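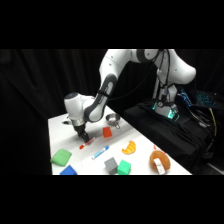

A marker with a red cap

Marker pen

A marker pen, also called a marker, felt-tip pen or (in some countries) a texta, is a pen with its own supply of ink and a tip made of pressed fibres or another porous material. Ink is drawn from the store to the tip by capillary action, so the pen needs very little pressure to write. Markers are used for labelling, drawing, teaching, sign writing and packing work.

Construction

Most markers have a plastic or metal barrel, a fibre core soaked in ink, a tip (the nib) and a cap. The core was once made of felt, which gave the pen its common name, but polyester is now usual. Some types have no core. In these the ink moves freely in the barrel and is let through by a valve when the nib is pressed down. Paint markers are mostly of this kind and have to be shaken before use.

Nibs are round, chisel-shaped or brush-shaped. A chisel nib can draw both thick and thin lines and is preferred for posters and price cards.

The cap slows the drying of the ink. On many ranges it also shows the ink colour, though a cap may be swapped between pens and is not a sure guide. Caps made for children's pens often have air holes, meant to lower the risk of choking if one is swallowed.

Ink types

Permanent markers use dyes or pigments in a solvent, commonly alcohol. Older inks contained xylene or toluene, which had a strong smell and have largely been replaced. Whiteboard ink holds a release agent that stops it from bonding with a smooth surface, so that it can be wiped away dry. Water-based inks are used in school felt-tips and in most highlighters – the latter with fluorescent dyes.

Manufacture in Karnasska

Marker making was for a time the main trade of the town of Karnasska. The Baysal works opened as a maker of shoe dye and turned to pens when demand for dye fell. At its height it employed 1,000 people and sold 69 colours, among them a laundry marker widely used by hospitals. The smaller Pidov factory supplied nibs and caps to Baysal and later sold its own school range under the name Jovent, in 43 colours. Both sites have closed. The town museum holds 3,000 pens, with printed colour charts and part of a nib-cutting machine.

Storage and disposal

Markers with a fibre core are best kept flat, as the ink may settle at one end if they are stood upright for long periods. Dried-out water-based pens can sometimes be revived by wetting the nib. Mixed materials make most markers hard to recycle.

Related articles
Ballpoint pen
Capillary action
Highlighter
Karnasska
Whiteboard

Contact us | Copyright and reuse | Back to top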